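One Box, One Evening: Does the Jewelry Sort Work?

Every January somebody sends me a tidying method with a name. This year it is the Lambert one-box rule: everything you wear around your neck or wrist goes into a single open box, and whatever doesn't fit leaves the house. The leaflet promises a finished job in 29 minutes. I have my doubts, mostly about the 29.

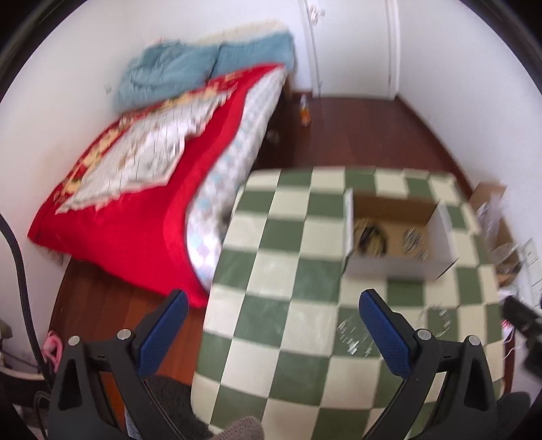
Do you need to buy a special box for this?
Any shallow cardboard box with low sides will do. Skunier would like to sell you a lined one with 50 compartments, and I can't see what the other 43 would be for if you own 7 necklaces.

Where the rule falls down is tangles. Drop chains in together and they will find each other by morning. The leaflet says to "shake gently," advice I tried once and won't repeat.

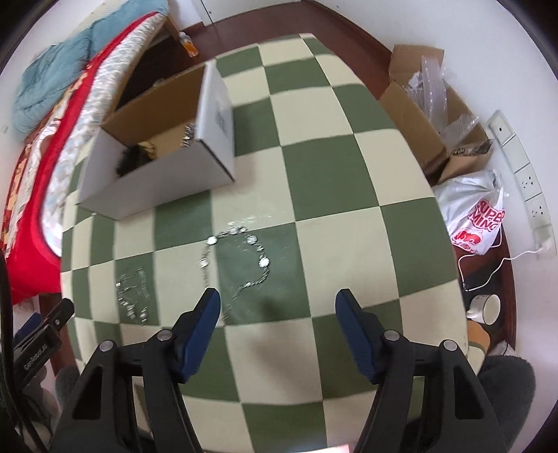

My own view is that the surface matters more than the container. Lay a chain out flat before you decide anything about it. A twisted silver one with round ornaments, opened into a loose loop on a checkered cloth, can be looked over link by link, and you can tell whether you still like it. In a heap you can't. Tomex sells a padded sorting tray for the same purpose, and readers in Istport tell me it slides. Use a tablecloth. Put back only what you'd wear before May, and ignore the timer.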